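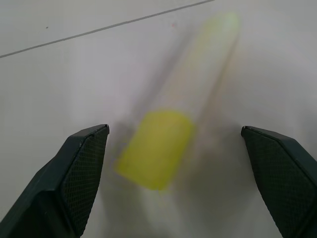

Hamdia Chala wrote in to say that picking up one pen is a motion, and that a chore is only done when the whole desk is clear and somebody can sit down at it. By that measure, she added, most of what gets published as household automation should be filed under grasping.

We accept the definition and use it on this page. The gallery covers desk clearing, the second task in the Gevbridge chore series. The first was towel folding, which has its own page.

Desk clearing

Open fingers, a slender yellow-green item between and beyond the tips, white tabletop. Approach stage; no contact with the pads yet. The mesh pattern on the inner faces is the gripping surface.

Task notes

The task is stated in one sentence: remove all small items from the tabletop and put each one where it belongs. Pens and markers go in a cup, paper clips in a tray, paper in a stack, everything else in a box. That makes 4 destinations. Sorting was added after the first round, when a single box for everything gave scores that looked good and desks that still needed a person.

A run counts attempts per item. In the current round there were 955 attempts. Of these, 208 ended with the item somewhere other than its destination, and 34 of those 208 needed a person to step in before the run could continue. The remainder were retried by the system and are scored separately.

Pens and markers are the middle of the difficulty range. They are rigid and light, and they have a long axis that makes finger placement simple once the angle is known. They also roll. A fingertip that touches the table a little early can push the barrel out of reach, and the second approach then starts from a worse position. Paper clips are harder. A single sheet of paper flat on the table is the hardest item in the set and has no reliable method at present.

View from the wrist

The wrist view is useful late in the approach, when the fingers are close to the item. It is less useful during fast travel, where motion blur softens the outline of a thin object and pale sections of it can merge with a pale table. Slowing down helps and costs time. Milagros Llanos has asked for time per desk to be reported next to success per item, and the next round will do that.

Can it do the chore yet?

Per item, often. Per desk, no. A desk with one item left on it fails, and the per-item errors add up quickly on a full surface. A person clears the same desk while talking on the phone.

The Geltmont shop-floor version uses the same scoring on a packing bench, with tape rolls and label sheets in place of stationery. Those results will be posted in January.

Corrections to the task definition are welcome. Please state which destination rule you would change and how you would score it.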